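Unit 4: Setup and Care of the Two-Arm Garment Cell
Astudberg Technical Institute – Automation Laboratory, course handout, February

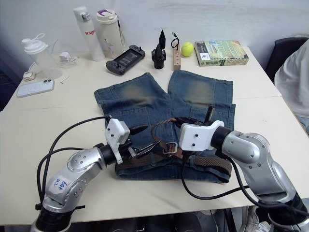
Figure 4.1. Both grippers above the waistband of a pair of denim shorts, with the belt laid across it.

4.1 Scope

This unit covers the routine setup and upkeep of the Lashari cell, the two-arm station used for the garment exercises. Students are expected to have completed Unit 3 (safe stops and restart) before touching the arms. Programming of the belt task is treated in Unit 5.

4.2 Before power is applied

Read the last page of the cell logbook. An open fault entry must be cleared by the laboratory office before the cell is used.

Check that each arm is fastened to its mount and that no screw on the link covers stands proud of the surface. Screws are tightened by hand with the driver kept in the Grunlow tool drawer; power drivers are not permitted on the covers.

Follow each cable from the gripper back to the controller. In Figure 4.1 the left arm's cables loop across the table, and a cable from the right gripper drapes down over the front edge. Cables in these positions must be followed by eye through the full reach of the arm, at the slow speed setting, before any task is run. A cable that tightens, or that passes under a gripper, is to be rerouted with the power off.

4.3 Homing and gripper check

Home the left arm first, then the right. Wait for the ready message on the Cledavau controller between the two.

Open and close each gripper 2 times with nothing between the fingers. The fingers should meet along their full length and should not click. If one finger leads the other, record the arm and stop – do not attempt to correct the offset in software.

Finger pads are wiped with a dry lint-free cloth at the start of each session. Denim sheds fine fibers that collect at the base of the fingers, and a soft brush may be used there. Solvents are not to be used.

4.4 Placing the work

Lay the garment flat across the middle of the table with the waistband nearest the front edge and the legs pointing toward the back. The belt rests across the waistband. For the first trials, the buckle is placed near the center of the waistband, where either arm can approach it.

The items along the back of the table, such as the bottles and the tennis ball in Figure 4.1, must remain outside the taught path of both arms. If an item is moved, repeat the slow-speed pass described in 4.2.

Students observing a trial may sit beside the table but must keep hands and sleeves clear of the tabletop while the arms are enabled.

4.5 Service intervals

Finger pads: inspect every 330 cycles, replace when the surface is glazed or torn.
Gripper cables: inspect at both ends every 520 cycles.
Joint rings: inspect for play every 2,000 cycles, laboratory staff only.

Cycle counts are read from the controller and copied into the logbook at the end of the session – counts kept on loose paper will not be accepted.

4.6 Common faults

Gripper stops short of the buckle: check the home position before editing any taught point.
Belt slips during lift: clean the pads, then confirm that both fingers meet.
Arm halts with a cable warning: switch off, free the cable, and home both arms again.

4.7 To be handed in

One completed setup sheet per pair, with the cycle counts for both arms and a sketch of the cable routes. Sheets are due at the start of the next laboratory session.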